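4. Discusión: qué mide en realidad la «compañía regular»

La literatura sobre amistad en la vejez repite desde hace años una idea cómoda: quien conserva un encuentro semanal fijo con un conocido de larga data envejece mejor. Nuestros propios datos parecen darle la razón, y por eso mismo conviene desconfiar de ellos. De las 1231 personas encuestadas en el municipio de Raresham, 300 declararon mantener una cita semanal estable en un bar, café o club social. Ese grupo puntuó más alto en ánimo percibido. La asociación existe; lo que no está claro es que signifique lo que se suele afirmar.

El primer problema es elemental. Para acudir cada semana a un café hay que poder salir de casa, costearse la consumición y seguir el hilo de una conversación en un local ruidoso. Un mayor que cumple esas condiciones ya parte con ventaja. Becerra y Khurana defienden que el ajuste por movilidad resuelve la objeción, pero su índice se basa en una sola pregunta («¿sale usted solo a la calle?») que nuestros entrevistados contestaron con notable generosidad hacia sí mismos. Varios respondieron que sí y, más avanzada la entrevista, mencionaron al hijo que los llevaba en coche.

El segundo problema atañe a la palabra «amigo». En las entrevistas en profundidad, con 72 participantes, el término cubría desde el compañero de escuela hasta el vecino de mesa cuyo apellido se ignoraba. Marcelino Aguiar propuso en su día una escala de intimidad para ordenar estos vínculos. La aplicamos y el resultado fue decepcionante: los mismos sujetos, preguntados de nuevo en noviembre, colocaban a la misma persona en peldaños distintos según hubieran discutido o no con ella en los días anteriores. Una escala que oscila así sirve de poco para sostener afirmaciones sobre décadas de amistad.

Tampoco nos convence el lugar que se concede al buen humor. Es frecuente leer que el anciano alegre «atrae» compañía, y se citan casos entrañables de octogenarios que saludan a todo el bar. Fung ha sugerido una lectura menos halagüeña, que compartimos en parte: la jovialidad puede ser el precio de admisión. Quien se queja deja de ser invitado y desaparece de la muestra. Una mujer de la tertulia Ilik lo expresó de este modo: «Si un día vengo con mala cara, me preguntan una vez. La segunda ya no me preguntan». No disponemos de datos para saber con qué frecuencia ocurre, y sería imprudente generalizar a partir de una frase. Pero los estudios que celebran el efecto de la alegría tampoco disponen de ellos.

Queda la cuestión de los sustitutos técnicos de la compañía, promovidos con entusiasmo desde la propuesta de Mittal y retomados en el programa Kument. Se sostiene que la llamada programada o la escucha compartida de música antigua reproducen los beneficios de la cita presencial. La evidencia procede de 3 ensayos breves, sin seguimiento posterior, en los que la satisfacción fue evaluada por el mismo personal que organizaba las sesiones. No afirmamos que estas iniciativas sean inútiles. Afirmamos que aún no se ha demostrado que hagan algo más que ocupar una tarde. 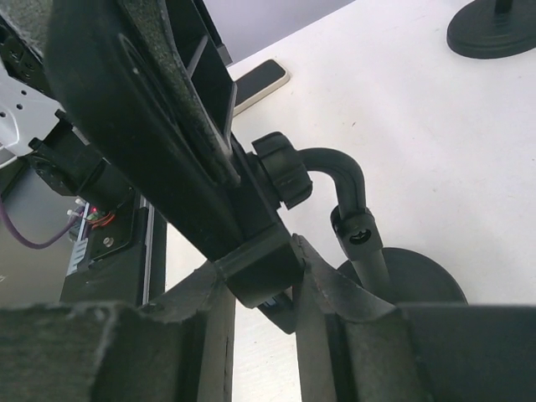
Figura 1. Objeto negro alargado, con sección superior acolchada, entre los dedos de una pinza robótica.

Nuestro estudio comparte varios de estos defectos. La submuestra de entrevistas se reclutó en los propios locales, de modo que excluye a quienes dejaron de acudir, que son precisamente los que más interesaría escuchar. El intento de localizarlos a través del centro Joshi dio tan pocos contactos que optamos por no analizarlos. Además, la medida de ánimo es autoinformada y se recogió, en la mayoría de los casos, con el amigo sentado a la misma mesa. Cuesta imaginar a alguien declarando que se aburre en esas circunstancias.

Un diseño más honesto seguiría a las parejas de amigos por separado y registraría también las citas canceladas, con su motivo. Mientras no exista, recomendamos leer la tabla de resultados como una descripción de quién puede permitirse el hábito.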